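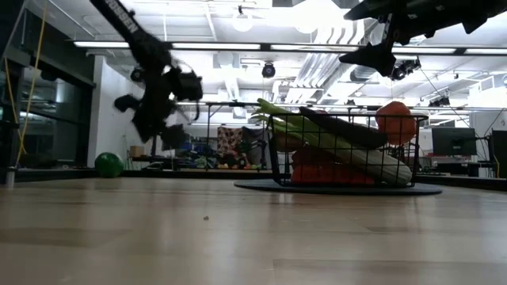 Visiting the Mundon open day with a class in April, and I need to plan the arm demonstration. Last year's sheet lists a 13 minute slot. The task had produce in a black wire mesh basket, with a long eggplant lying over the celery. Can students choose which item gets picked, and how close may they stand?

Kartini Sopacua
Print | E-mail this page

Bjarke Ravn
Stand back 1000 mm from the table edge. Items are set by the operator, but you can ask for a change between runs. Long items are harder to grasp near the end than at the middle. Both arms stop if anyone crosses the line, and a restart uses up your slot.

Riis
We went. Good day, parking is poor.

Print | E-mail this answer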